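Tindberg bench-arms list archive
Subject: Re: [bench-arms] Flollus says HOLDING, fingers say otherwise
From: Eilidh Dunbar
To: bench-arms

Hi Edivaldo, hi all,

I have been hoping someone would bring this up! We hit the same thing on the basket-to-basket cell at Bezerra, I've spent a very happy stretch of January chasing it, and I think I can tell you where your missing tubes are going. I'm quoting your whole message at the bottom for people who joined after it went out.

Short version: the arm isn't dropping them. It never had them. The hold flag is coming up true on an empty gripper, the sequence believes it, and everything after that is the arm very carefully carrying nothing at all.

Our setup first, so you can compare. Flollus controller, Nivier soft fingers, one arm over a bench with two plastic baskets. The job is to fish small capped tubes out of a basket of liquid and move them to the other one. Between cycles the arm goes to a wait pose beside a basket, checks the hold flag, and decides whether to go back for another pick or carry on to a place. That check at the wait pose is where it all goes wrong. We have a wrist camera, and I wish I had looked through it sooner, as I spent the first two evenings reading logs.

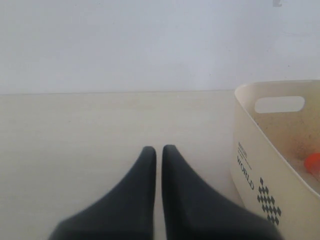
Wait pose from the wrist camera. Nothing between the fingers.

You can see how close the tips come without the gripper being fully shut. The controller doesn't look at the camera at all, it looks at finger position and motor current. If the fingers stop short of the closed position and current is up, it concludes there must be something in the way and sets HOLDING. With hard fingers that is a perfectly decent test. With soft ones the fingers can push on each other, or bend a little at the base, and stop short with nothing there.

I ran it 14 times closing on air at the wait pose, same speed, same force setting. HOLDING came up in 6 of them. I was delighted, which is a strange thing to say about a fault, but until then I'd had it down as one of those once-a-week ghosts and here it was on demand.

Then I did what you did and blamed the liquid. It seemed so reasonable: slippery cap, slippery fingers, tube slides out on the lift. So I watched the real picks from the side of the bench for a whole afternoon, with the place step turned off so that the arm would just lift and stop where I could see it.

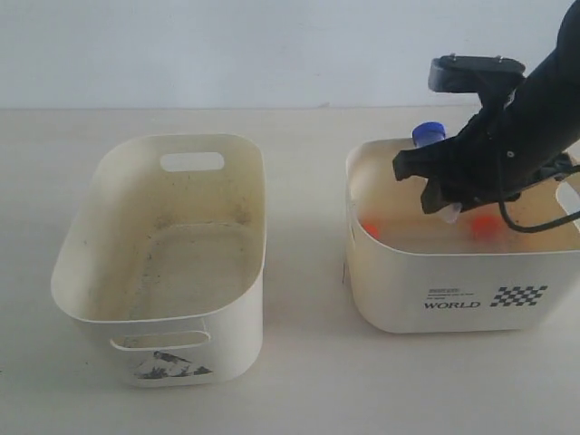
Every time the fingers closed on a tube properly, it stayed closed on. I paused it, I ran it slower, I ran it at full carry speed with the arm swinging more than I liked, and I could not get one to slip. The ones that went "missing" were all cases where the fingers had closed beside a tube. On the log those look identical to a good pick. Same flag, nearly the same current. The only difference is the finger position, and by a margin smaller than the default tolerance.

So there were two things wrong on ours, and I suspect on yours.

1. The closed position was stale

Ours had been taught when the fingers were new. Soft fingers take a set after a while, and the place where "fully closed, nothing there" happens had drifted. Flollus stores that number once and never questions it. I re-taught it and the false flags dropped right away, but they didn't go to zero, which bothered me enough to keep going.

2. The flag is read too early

The default sequence reads the hold flag as soon as the fingers stop moving. On soft fingers the current is still coming down at that moment. If you plot it (please plot it, it's such a nice curve) you see a hump after contact and then a settling. Read it on the hump and anything looks like an object. I added a wait of 300 ms before the read, and then a second read at the wait pose instead of trusting the flag from the pick.

After both changes I ran the air test again and got no false holds. I then ran it again with the camera up on the big monitor, mostly for the pleasure of watching it behave. It gives you a good view for checking how close together the tips come to rest, and I'd recommend looking at that before touching any parameters.
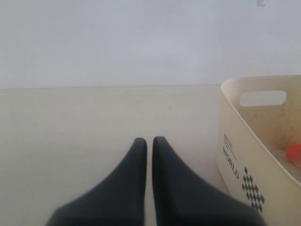
Why I'm calling it a safety matter

A few people wrote to me off list to say this was a nuisance and nothing more. I thought so too, and I've changed my mind. When the controller thinks it is holding something it uses the carry profile. It also turns off the light-touch stop on the gripper axis, on the theory that you don't want it to let go of a load because of a bump. Fair enough if there is a load. If there isn't, you have an arm moving around with one of its protections off for no reason, and a person at the bench who can see the gripper is empty and quite naturally assumes it's safe to reach in.

That happened here. I was the person. I saw empty fingers, put my hand in to straighten a basket, and the arm set off for the place pose. It didn't touch me, I had the stop button in the other hand, but I had read the situation from the gripper and the controller had read it from the flag and we disagreed. I have written it up as a near miss and I'd ask anyone with the same combination to do so as well. We now have a rule that nobody goes over the bench unless the drive is off, whatever the gripper looks like.

The other thing to look at is the retry. If the place step fails its own check, the stock sequence goes back to the pick basket and goes in deeper. With a false hold you can get several of those in a row. Ours is capped at 5 and I have now set it to stop after the first and ask. Look at where your arm cable hangs at the lowest pose too. Ours loops down close over the basket when the wrist is in the pick position, and a deeper retry brings it closer. I've tied it up shorter and checked it through the full range by hand with the drive off.

What I would do on yours, in this order:

Drive off, clean the fingers, look at how the tips meet.
Re-teach the closed position on air.
Close on air at your wait pose over and over and log flag, position and current each time. Do it beside the basket, where the arm will really be standing, and not at home. Ours behaved better at home, and I still don't know why. Wrist angle, I'd guess.
Add the delay before the read.
Read again at the wait pose.
Cap the retries and make it ask.
Put a tube in by hand and make sure the flag still comes up TRUE. I nearly forgot this one! I had tightened the tolerance so far that for part of a morning it rejected perfectly good picks, and the capped tube is narrow enough that the numbers get close.

If you have a wrist camera, I'd also love to hear from anyone who has used it as a second opinion on the flag. The view at the wait pose is as plain as you could ask for, pale bench, plain wall, dark fingers, so telling "something between the tips" from "nothing between the tips" ought to be an easy problem. The basket is always in the right side of the view and what's inside it changes, so I would mask that part out. I have a rough version that just looks at a strip where the tips meet. It has not been wrong yet, but it has also only been run on days with the same lighting, so please don't put it in charge of anything.

Script and plots are in the list's shared folder under "falsehold". The column names are terrible, write to me if you get stuck.
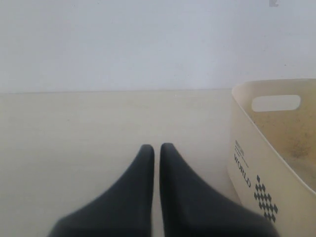

Edivaldo Damasceno wrote:

> Hello list,
>
> Has anyone seen a Flollus controller report HOLDING when there is nothing in the gripper? We have the Nivier soft fingers on ours. The pick finishes, the flag is true, the arm goes to the place basket, opens, and no tube comes out. The tube is still in the first basket when I look, or at least one more tube is there than the log says.
>
> I assumed it was slipping out on the lift. I have raised the closing force twice and it made no difference, or possibly made it worse, I did not keep good notes on that. I also changed the lift speed. The supplier asked me to send a log and then said the log looks normal, and I have to agree with them, it does look normal.
>
> It doesn't happen every time, and never while somebody is standing there watching, of course. The fingers are the ones that came with the arm. I have not re-taught anything since it was installed.
>
> Two questions. Is there a way to see the raw finger position from the pendant, or do I need the service cable? And does raising the closing force make the flag more likely to come up, or less? The manual can be read both ways.
>
> Thanks,
> Edivaldo

Sorry, I never got to your two questions. You can see raw position from the pendant, it's under the gripper diagnostics page, second screen, and you have to be in teach mode or the number freezes. And yes, more force made it worse for us. The fingers press harder on each other and the hump gets taller. Put it back where it was before you re-teach, or you'll store the wrong closed position and have to do it all over again.

Do send your numbers when you have them, even the messy ones!

Eilidh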